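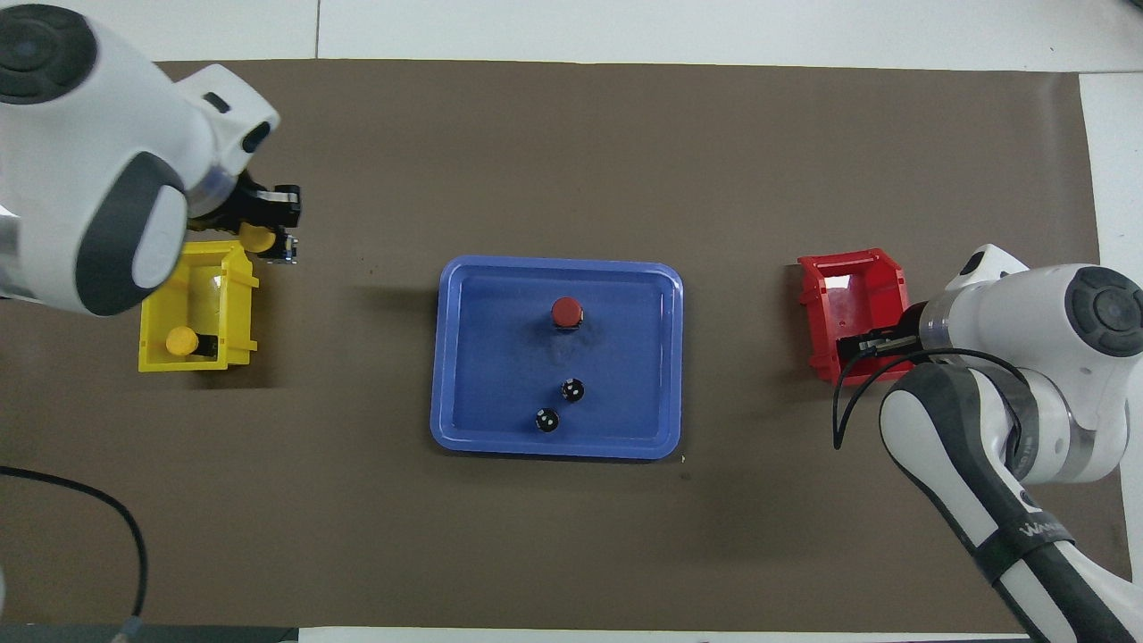 Small parts storage > Bench and workshop layout

Thread: Open-fronted bins vs lidded drawers for small capped parts

zgilani
I'm redoing the sorting bench and want opinions before I order. Current arrangement is a grey-brown mat on a white top, one blue tray in the middle as the landing zone, a yellow open-fronted bin on the left and a red one on the right, both with the open side facing the tray. Parts are small cylinders with coloured caps. Red cap goes to red, yellow cap goes to yellow, anything else stays in the tray until I decide what it is.

Issues so far:
1. Cylinders laid on their side roll toward the open front.
2. The tray rim catches my knuckles.
3. The mat is picking up dark marks and I can't tell a mark from a dropped part at a glance.

Options I've looked at are a Sevau drawer cabinet (27 drawers, clear fronts) or staying with bins and adding a front lip. Throughput is 200 parts per session, two colours, occasionally a third.

u_talpur
Stay with bins. A drawer adds two movements per part, open and close, unless you leave it open, at which point you have built a worse bin. For a two-way sort with 200 pieces you want the shortest path from tray to container and nothing hinged in between.

For rolling, tilt the bin back. A 3 mm strip under the front edge is enough on a flat top. I used offcuts of rubber draught seal and have not had to replace them.

k.buthelezi
Disagree on drawers, with a qualification. Sorting and storing are separate jobs. Bins for sorting, drawers for storing, decant at the end of the session. Open fronts collect dust, and if your caps have any kind of seal face you'll be wiping every one of them in a month.

Which way do the caps point when you put them away? If they go in standing up, rolling stops being a problem.

zgilani
Standing takes too long. The red one in the tray stands up nicely because it's sitting on its base, but in the bins I just lay them down. I could try a foam insert.

u_talpur
Foam is fine for storage. It is slow for sorting, same objection as the drawers.

rdurrani
Some notes on trays, as I went through several before settling.

Gloss finish: easy to wipe, but it reflects the overhead light along one side and dark parts disappear in the glare. I moved the lamp 23 cm to the left and the problem went away. Matte trays cure the glare and hold grime in the texture.

Rim: raised is correct. If yours hits your knuckles, the tray is too deep for the part height. Rule I use is rim no higher than half the height of the tallest part standing.

Corners: rounded, always. Small parts jam in square corners and you end up fishing with a fingernail.

Colour: blue is a reasonable choice for red and yellow caps. It is a poor choice for black parts.

zgilani
Black is my third category, unfortunately. Small round ones with white specks on the top. They tend to collect at the lower end of the tray and I find them last.

rdurrani
Then use a light grey tray, or put a white card in the blue one. Cheapest fix in this thread.

mpellegrini
Nobody has mentioned the mat. A brown-grey mat under a sort involving black parts is a mistake. Once it's speckled you are checking every spot near the tray edge to see if it's a part. I changed to a plain pale green one from Satti and stopped doing that. It shows dirt sooner, so I wipe it down more often. I consider that an improvement.

Also check your overhang. I like a strip of bare bench left showing along the far side so I can see if something has rolled off the mat.

u_talpur
A pale mat stains permanently with any oil. I'd clean the existing one first. Isopropyl on a cloth, test a corner, then the rest. If the marks don't shift, replace it.

mpellegrini
Mine has been down since November and it hasn't stained. Different work, possibly. I don't have oil anywhere near it.

k.buthelezi
Two more points on layout.

Cables. Anything lying on the working surface should be moved to the back edge and clipped. A cable running down the left side of a mat makes a very good dam for small round parts, and connectors pick up grit when they sit on the bench.

Bin height. If you are lifting over the back wall of a bin to drop something in, the bin is turned the wrong way for that approach or it's too tall. With the openings facing the tray you should be able to slide parts in from the front.

zgilani
I do go in over the rear wall on the yellow side sometimes. Habit from the old bins, which were open on top only. Will try to break it.

u_talpur
Going over the top is fine. The bin is open on top as well as at the front on most of these, and a drop from above lands further back, where you want it. Sliding in from the front pushes the earlier parts into a pile against the rear wall.

k.buthelezi
A drop from above also chips caps. Depends on the plastic. I had 21 rejects out of one batch from edge chips and traced it to exactly that. Lowered the drop height and it stopped.

u_talpur
What drop height?

k.buthelezi
Full height of a Gokerau tall bin. I'll concede that's higher than the sort of bin being discussed here.

rdurrani
On bin colour: matching bin to cap is good for speed, but a yellow cap inside a yellow bin is hard to see when you check for stragglers. I line the bottom with a strip of white paper. You keep the colour cue on the outside and get contrast on the inside.

mpellegrini
Seconding the paper liner. Cut it short of the front edge or it slides out with the parts when you tip.

zgilani
Right. Plan is as follows.

Keep both bins, raise the fronts 3 mm, white liner in each. Card in the tray for now, light grey tray later if the card is a nuisance. Clean the mat before spending money on it. Cable to the back edge. Cudia has clips that fit my bench thickness, so I'll order a bag. Drawers go on the shelf for storage only, and I'll decant when I finish.

I remain undecided on dropping versus sliding.

k.buthelezi
Run one session each way and inspect the caps under a loupe.

u_talpur
Time both as well. Start the clock with the tray full and stop when the last black one is out.

zgilani
Will do. Clips are on backorder, so the cable gets masking tape in the meantime.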